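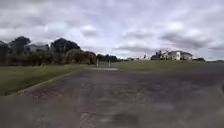

Figure 1. Asphalt road under a cloudy sky.

The Old Customs House at Tultside: Report of a Student Project
Henok Sisay

1. Purpose
The aim of my project was to find out how the customs house at Tultside was used in the colonial period, and why its records are divided between two towns. I worked mainly with letter books and one rent register.

2. Sources
The letter books are kept in the reading room at Clerkulberg, which opens to students only on Wednesday. I was allowed to read 21 letters. The rent register has the number 2309 and is written by two different hands. The second hand is much more difficult to read, and for some names I could not decide the spelling.

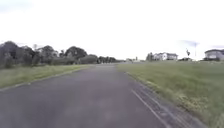
The register shows that the collector lived on the upper floor and paid no rent for it. The ground floor was let to a merchant from Omell, who stored salt there. On page 95 the collector complains that the salt is damaging the walls, and he asks the governor's secretary for a new lease. I did not find the answer to this letter.

3. Open questions
The later records were moved to Omell, but the date of the move is not given in any source I have read. The plan of the building is also missing. My supervisor suggested to compare the register with the church accounts, and I will do this in the second part of the project.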